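3. Construction of the Workstation
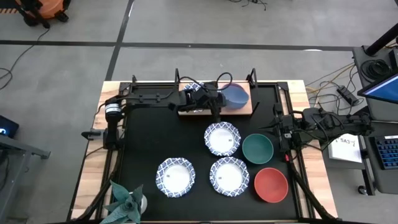
Photo: S. Annamalai. Figure 3. The two-arm workstation with bowls and paper plates on the mat.

3.1 Table and frame

The workstation was built in the shared workshop at Bresach by two of the authors, with help from other members on the heavier cuts. The aim was a two-arm table that a small group could put together with hand tools and a drill press, and that could be taken apart again when the floor was needed for other work. The top is wood and was left unpainted. A black aluminum extrusion frame sits on it and carries both arms, so that the loads from a fast move go into the metal and do not work the screws loose in the wood. This was a fault of our first table, in which the arms were bolted straight to the top. After a few weeks of use the holes had worn oval and the left arm could be rocked by hand.

A black mat covers most of the surface inside the frame (Figure 3). We tried the bare wood first. Plates slid on it when the gripper touched the rim at a shallow angle, and the grain showed up strongly in the overhead view. The mat reduced both problems. It is cut slightly small on purpose, because a mat that touches the extrusion on all sides lifts in the middle when the room warms up.

Black tape on the concrete records where the table belongs. The workshop floor is shared, and the table is rolled aside on a dolly when the space is booked. Before the tape was laid, each return cost us most of an hour of realignment. It now takes a few minutes, plus one check of the overhead view against a stored picture.

3.2 Arms and wiring

The arms are mounted on opposite sides of the frame and reach in over the mat. Each ends in a parallel gripper. The joints are driven by motor units from Ultberg, bought as a kit and assembled by Siriporn Nuchit and Prapai Nuchit over the winter. The links were left open so that the wiring could be reached without taking a joint apart. We would make the same choice again. Most of our repairs have been to connectors, and a covered arm would have turned each of these into a longer job.

Spacing between the arms was settled by trial. With the bases close together, both grippers could reach nearly all of the mat, but the elbows met whenever the two arms worked near the center line. With the bases far apart, neither arm could reach the back corner on the other side. The spacing we kept favors clearance. An object in a far corner has to be passed across by way of the middle, and the control program treats this as two separate moves.

Cable routing took more time than any other part of the build. In the first layout the motor cables for both arms ran together along the back, and the left arm reported dropped messages when the right arm moved quickly. Splitting the two runs cured this. The cables leave the table and cross the floor to the control desk, and people walking between the two must step over them. A floor cover has been ordered from Velletti but had not been fitted when the trials in Section 4 were run.

3.3 Objects

The table-setting task uses bowls and paper plates. The bowls differ in color, and in Figure 3 there is a green one near the right gripper, a red one below it, and a blue one on the light wooden board at the back. The plates are white with a blue-patterned rim. They were chosen because they are cheap and because they are hard to pick up. A paper plate lying flat gives a parallel gripper very little to hold, and pressing down on the rim can bend it. Plates that had been bent were thrown out at the end of a run. We went through more than 500 of them during development.

The board raises whatever is placed on it above the level of the mat. A program that has learned a single height for the work surface will fail there, either by closing above the rim or by driving the fingers into the wood. We therefore kept the board in place for all of the main trials.

A potted artificial plant stands at the near left corner of the table. Its leaves come over the front edge, and the left arm has to be planned with them in mind.

3.4 Changes made during testing

The build was declared finished in May, and the settings used in this paper were frozen on 6/5/19. Between those points we made 3 changes. The gripper fingers were refaced with a softer rubber supplied by Paisan. The top speed of both arms was lowered near the mat. Finally, the stop button was moved from the table to the control desk after Yaowalak Thammasiri pointed out that reaching for it meant leaning into the path of the right arm.

Ratree Suwannarat repeated the calibration after each change, using the procedure given in the appendix. The refaced fingers had the largest effect on it, as they are thicker than the originals and shift the point at which the gripper closes. Calibration files from before the change cannot be used with the present arms and have been left out of the shared archive.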